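Home Robotics Workshop Forum > Hand-Held Grippers and Demonstrations > Good Practice

Thread: House rules for recording with dishes on a kitchen table (long, sorry, please pick it apart)

budier_bench
Hi all! Those of you who have been around a while know me as Rasha Farah, and I look after the people who record for the Sleiman kitchen set. We've been going since February with a list of rules that grew one line at a time on the back of a clipboard, and I finally typed it up properly. I'd love to hear where you think it's too strict or too loose before I hand it to the next bunch of recorders, so here goes.

1. Real dishes, from real cupboards. Chipped is fine, cracked is not. A crack can open up under the pads, and then you have a sharp edge right by somebody's knuckles.
2. Patterns stay. Don't swap a flowery tablecloth for a plain one to make the picture easier.
3. Open the fingers fully before you come down over the table, and come down in the gap between two dishes, never over a rim.
4. Personal things off the table before you start, phones first of all.
5. Wipe the ribbed pads every 19 takes. Write it down when you do.
6. If a dish slides more than the width of the pad, stop, and mark the take. Do not nudge it back and carry on.
7. No squeezing a plate by its painted border if you can get it by a plain part.

Rule 3 is the one I care about most and I'm happy to go on about it at length (my family will confirm). With the fingers wide you have time to change your mind, and you can see both tips against whatever is underneath. 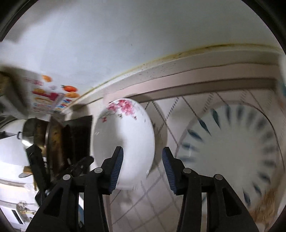
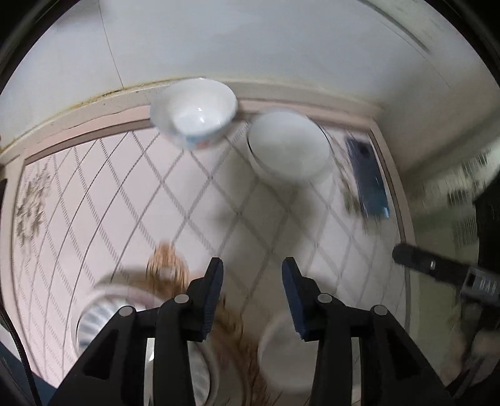 Anyway, rule 6 is where I expect the shouting, so let me get in first. I know it costs takes. On a bad afternoon we've thrown out 35 of them, and I felt every one. But a nudge teaches a nudge, and I would much sooner have a smaller set that I trust.

pevness_jac
Thank you for writing this up, Rasha, I've been wanting something like it for ages! Big yes to rule 2 from me. We had a whole argument at Pevness over a tablecloth with a grid on it, and one of our folks wanted to cover it with brown paper. I said people eat off tables like that every day of their lives, leave it be. A ring of leaves around a plate, a diamond print underneath, shadows going every which way, that's a kitchen.

I do have to disagree on rule 4, though, at least the way you've worded it. In your second picture there's a phone lying over by the right edge of the table, and I think it makes a better table! People leave phones next to bowls. I'd change the rule to "nothing private showing" and let the phone stay, face down or switched off.

Jacinto

tala_s
Coming down firmly on Rasha's side about phones, sorry Jacinto. My worry is a buzz in the middle of a take and the recorder looking away with the fingers half closed on somebody's bowl. I've done it myself, and I was fond of that bowl. If you want a phone on the table for variety, use an old dead one, and keep it in the prop box with the spoons.

On rule 5, why 19? I wipe every 10 or so and I'd have guessed most people were somewhere near that.

budier_bench
Tala, there's no grand reason! One of our trays holds 19 cards, one card per take, so when the tray is empty you wipe the pads and refill. People remember a tray much better than they remember a number. If your pads see anything greasy, please wipe more often than that.

And Jacinto, fair point well made. Our rule is for the recorders' own phones, and I'll admit we're not perfect at keeping to it. I like "nothing private showing" very much and I'm going to steal it, with Tala's dead phone alongside.

czeslaw_o
I'll be the grump. Rule 6 is wrong, in my opinion, or at least half wrong. Czesław Olszewski here, I run the training side at Hirovus, so I'm the one who has to live with whatever comes out the other end. A round plate on a smooth cloth slides. It will slide for a robot, too. If you bin every take where it happens, I get an arm that has never once seen a plate move and has no notion what to do next. Please mark them, by all means, mark them in red ink, but keep them and send them along in a separate folder.

I'd add a rule of my own while I'm here. Wide round plates and deep bowls should be logged as different things. They get lumped under "dish" far too often, and the way you come at them is nothing alike. I spent 2 evenings sorting 500 takes by eye, and I would like those evenings back.

tala_s
Oh, the dish/bowl business, yes please. We write "flat", "shallow" and "deep" on the card. Oval things get an O after it. It takes a second.

ayman.saab
Longtime reader, first post, be gentle. I agree with Czesław about keeping the slides, but could we split them in two? A slide where the recorder stops and recovers calmly is useful. A slide where they panic and shove the plate toward the edge of the table is a bad habit, and I wouldn't want that one copied by anything with a motor in it.

Also a question about cables. Rasha, do you have a rule about where they run? We tape ours down at the corner of the table and have everyone walk around the other side, but the tape leaves marks and our host was not delighted.

budier_bench
Welcome, Ayman, and what a good first post! I'm persuaded on splitting them. New wording for rule 6, tell me if it reads all right:

"If a dish slides more than the width of the pad, stop with the fingers still. If you can recover slowly, do so and mark the card S. If you pushed, grabbed or got flustered, mark it X and start again."

S takes go to the people doing the training, X takes stay with us.

For cables we use a clip on the table leg and no tape at all. Get the kind with a rubber lining, the bare metal ones scratch the paint, and I had to apologize over a very nice old leg.

czeslaw_o
I can live with S and X. Still think you're too hard on rule 7, the painted border is often the only part you can reach, but I'll save that for another evening when I've had my supper.

pevness_jac
Rule 7 is there for my grandmother's plates, Czesław, and I will hear nothing against it. Rasha, could you post the whole list again with the changes once you've got the cable line in? I'd like to print it for our wall.

budier_bench
Will do, give me until tomorrow morning. Tala, can you send me your card layout before then, with the O on it?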